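LOCAL INDUSTRY AND THE AIRFIELD
Session 4: Orkoswood between the wars
Notes by Catarina Aguiar

Read these notes before the seminar. The map exercise is at the end and should be handed in by 18th July. 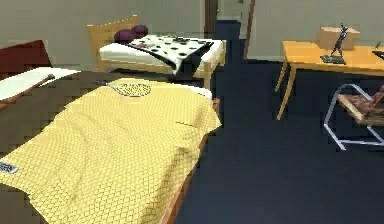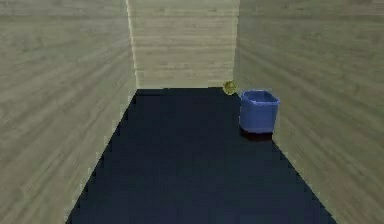
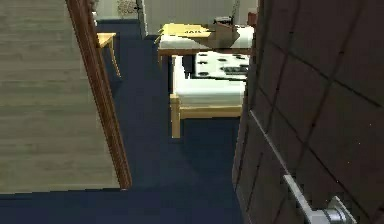 1. Why Orkoswood

The site was heathland owned by the Hollenstein estate. It was used for grazing and, in wet years, for very little. The ground is sandy and drains fast, and that mattered more to early pilots than anything else on offer. The estate leased out the flat part on the north side of the Flunton road. The lease survives and is in your source pack. Note that it talks about "the flying ground" and never uses the word airfield.

The first hangars were canvas. Two of them blew down in the first winter and were replaced with timber sheds bought secondhand from a brickworks. The sheds stood along the hedge line, so the later concrete apron has an odd kink in it. The kink is still there in the parking lot behind the bus depot.

2. The Domura works

Domura began as a joinery firm making staircases and shop fittings in Flunton. It moved to the edge of the flying ground when it started getting orders for wing ribs and propellers. The skills carried over well. The same men who cut stair rails cut spars, and the apprentice books show no change in training for the first few years.

Johannes Van Wyk's article (source pack, item 2) argues that the firm never meant to build whole aircraft. He points to the size of the assembly shed, which could not take a finished wing. Miyuki Chiba disagrees. She reads the May order book as proof that a complete machine was planned and that the larger shed was simply never paid for. We will spend most of the seminar on this. Come with a view, and mark the lines in the order book that support it.

At its height the works employed 500 people. Many of them walked in from Flunton along the railway path, and the firm later ran a bus for the late shift. Women worked in the fabric shop, where they stitched and doped wing coverings. Their wages are listed separately in the books, by the week, while the joiners were paid by the hour. Be careful when comparing the two.

3. After the aircraft orders stopped

The works went back to furniture, then to radio cabinets. The flying ground stayed open for a club and for pleasure flights in summer. Begoñe Lozano's interviews with former cabinet makers are useful for this period, though most were recorded long after the events and the dates in them drift. Check any date against the trade directories before you use it.

Housing came last. The first streets followed the old field boundaries, and the main runway — grass to the end — lies under the school and its playing field.

4. Map exercise

Use both maps in the source pack. Mark the following on the later one:

the line of the original hedge
the Domura sheds
the railway path
the club hut (position uncertain, so use a broken line)

Then write one page on which of these shaped the street plan and which left no trace. Use at least 5 references, with page numbers.

Dean Tindall holds the large copies of both maps in the department office. They can be looked at there but not borrowed.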